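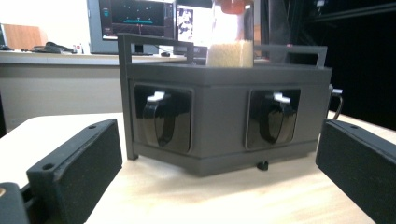
Small feet are hard on an oiled tabletop. I have had the same table for seven years, and nearly every mark on it that I can trace came from something light standing on a small contact area for a long time. Plates and mugs move every day and leave very little behind. Things that stay put are different. The dark gray box is the current case: a wide, matte thing with a slightly protruding base rim, and under the front corner a small dark round foot or knob that touches the wood. The clear container with the red-orange lid lives on top of it, which adds to the load.

I refinished the table in September and kept notes this time, mainly so that I do not repeat the mistakes of the previous round.

## Load

I put the container on the kitchen scale and got 2,337 g with the lid on. On its own that is nothing for a tabletop. Spread over a full base it would never register. Through small feet the pressure goes up by a large factor, and a finish that is dry to the touch can still be soft underneath. The last time I oiled the table I put everything back the next morning. The result was a set of shallow round dents with a slightly glossy bottom, visible only in side light but permanent until sanded.

## Sanding

I went over the top with a medium paper, vacuumed, wiped it with a damp cloth to raise the grain, let it dry overnight, and sanded again with a finer one. Two of the old dents came up with a damp rag and an iron. The rest I left. Sanding them out would have meant taking down the whole surface, and the top is thinner toward the edges than I would like.

Hubert Żak, who has done more of these than I have, told me to finish with 3,000 grit. I tried it on the underside first. It feels very nice and takes almost no oil. For a display piece I can see the point, but for a table that gets wiped down daily I stopped much earlier.

## Oil

I used the Clevow hard oil, two thin coats. The instructions ask for a third. After the second coat the wood was no longer taking anything up, so a third would only have sat on the surface and stayed tacky. Wipe-off matters more than the number of coats. I buffed with a lint-free cloth until the cloth stopped dragging, then went over it once more 54 minutes later. The odd number is when I got back from the store.

One section near the wall was still slightly sticky the next day. I had run short of clean cloths and used one that was already saturated. Rubbing it with a small amount of fresh oil loosened the residue and it wiped away.

## Waiting

Full cure took seven days in a room with a window open on the latch. I tested by pressing a thumbnail into a spot at the back. By day three there was still a mark. On day seven there was none, and I put things back.

## Pads

Felt pads are the usual answer and I used them for years. They have two problems. They hold grit, which then works as sandpaper whenever the object is nudged, and they hold water, which leaves a gray ring. I have switched to thin cork discs under anything that has feet and stays in one place. Cork compresses a little and spreads the load beyond the diameter of the foot. The gray box does not have them yet.

Rubber is worse than felt on oil. Some soft rubbers leave a dark stain that goes deeper than the finish. Saranya Chowdary lost a good part of a sideboard top that way, with a Kesero desk lamp that had stood in one place for two winters.

## Cables

A cable that touches the table can leave its own line, particularly black ones with a soft jacket. The one on the right side of the box comes off a white-tipped connector and curves down toward the wood. My plan is to route it off the back edge with a clip so that it has no resting point on the top.

I will check the finish again when the heating has been on for a while. Dry air opened a hairline at one of the joints last winter, and I would like to know whether the oil makes any difference to that.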